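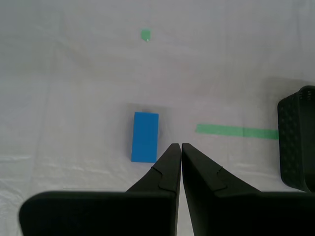

4.3 Workspace preparation for the block transfer task

The block transfer task is the reference task for the Dewan grasp study and must be laid out the same way at each site before any trials are logged. Cover the work surface with the white cloth and fix its edges outside the field of view of the wrist camera. Soft wrinkles of the kind present around the blue block are acceptable. Green tape is used for the layout marks, with the long strip running up to the side of the black basket and the small square placed on its own, farther out. Do not substitute a tape colour close to that of the block, as the segmentation step in Section 6 separates the two by hue.

1. Home the arm and confirm that the controller reports no faults.
2. Open and close the fingers once at low speed. The tips should meet without overlapping.
3. Place the basket against the end of the long tape strip.
4. Place the block on the cloth with its long side in line with the fingers. Start positions are drawn from the list supplied with the Stiltenier scheduler.
5. Clear hands and tools from the cloth and select Record.

Note: Basket position is checked at the start of each block of trials, not at the start of each trial. If the basket is bumped during a run, finish the run, flag it, then repeat step 3.

Caution: Keep clear of the fingers while the controller is enabled. Pausing a recording does not remove power from the gripper.

4.4 Grasp check

The grasp check is done by eye from the wrist camera view before the transfer segment is labelled. The operator looks for a finger on each side of the block and for the basket ahead of it. 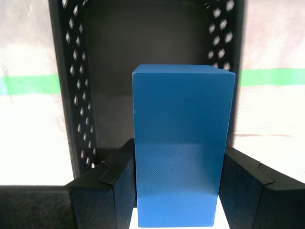
Figure 4-2. Block between the gripper fingers, perforated bin behind.

6. Step to the first still in which both fingers flank the block.
7. Mark the still as GRASP. If the block is turned so far that one finger meets a corner, mark it as SKEW instead.
8. Step forward to the release and mark it as PLACE or MISS.

Note: Reflected light on the lower part of the block face can shift its colour toward a paler blue. Leave exposure locked and widen the hue window in the Hovon labelling tool. Changing exposure partway through a session makes the session unusable for the colour comparison.

4.5 Result with the default layout

The Kurville site recorded 3000 trials using the layout in 4.3. Of these, 171 were marked SKEW. The skewed grasps were concentrated in start positions 7 and 8, and Marietjie Venter's re-analysis found the same pattern after flagged runs were removed. Both positions remain in the scheduler list so that new sites can be compared with the original data. To leave them out of a training set, use the filter described in Section 7.

Labelling queries go to Mizanur Sivakumar. Changes to the layout must be cleared with Nabila El Khatib before recording starts.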